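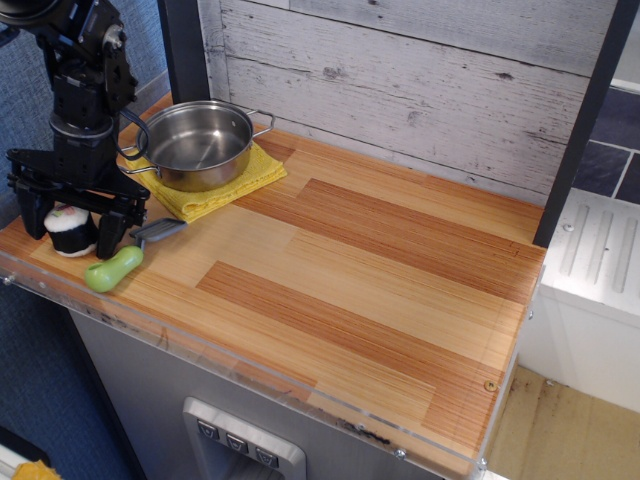 Small steel pot on a folded yellow towel, with the play spatula in front.

Keeping a play kitchen corner tidy

A folded hand towel makes a good parking spot for a small metal pot. It keeps the base from scratching the counter and cuts down on noise. Fold it twice and set it toward the back, so the front stays free for playing.

Use the pot as storage. Plush food like a sushi roll fits inside, and with two handles a small child can carry the lot to the shelf. We keep ours on a Cirndale shelf 12 inches deep.
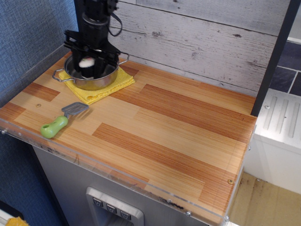 Plastic utensils are better left out of the pot, where they tip it over. Lay them flat beside the towel, or hang them up if the handle has a hole. A row of hooks 8 inches above the counter is low enough for most kids.

Wipe the wood with a damp cloth and dry it right away. Check the screws every month or so and snug up any that stand proud. Scuffs on clear acrylic edging often come off with dish soap and a soft rag. Don't use scouring powder.

Wash the towel with the regular load. For plush food, read the tag first. Ours get 10 minutes in cool soapy water, then dry overnight on a rack.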